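Ticket: Brenura floor plan export, board direction is lost after saving
Product: Brenura room planner
Status: Waiting for customer
Opened: 8th May

Description

Hello, I prepare floor offers for a small shop in Kekby. Since the last update the board direction is not kept. I set the angle to 90, I save the project, I close it. When I open it again, the angle is 0 and the boards run across the room. The list of materials is then also wrong, and the customer receives a price with too much waste.

Steps I already tried:
1. Restarted the program. No change.
2. Made a new project with the floor from the Sostum catalog. Same problem.
3. Deleted the cache folder, as your help page advises. The angle was kept for one save, then it was lost again.

The render before saving is correct, so I believe the fault is in the file and not in the drawing.

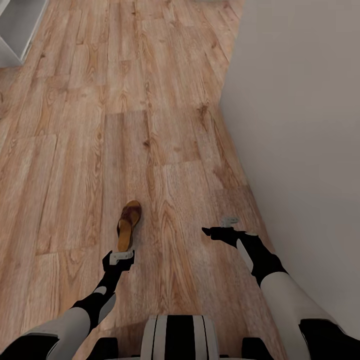

Render before saving, oak floor, boards running lengthwise along the wall.

Reply from support

Thank you for the clear report. Please tell us if the project is stored on a network drive. Please also send the log file from the same day.

Customer

Yes, it is on the Holloway server in our office. I copied the project to my local disk and repeated the test 9 times. The angle stayed at 90 every time. On the server it was lost already at the second save. The log is attached, please look at line 31, where it says "settings locked, default used".

For now I work from the local disk, but my colleagues need the same files. Please inform me when there is a correction for the server.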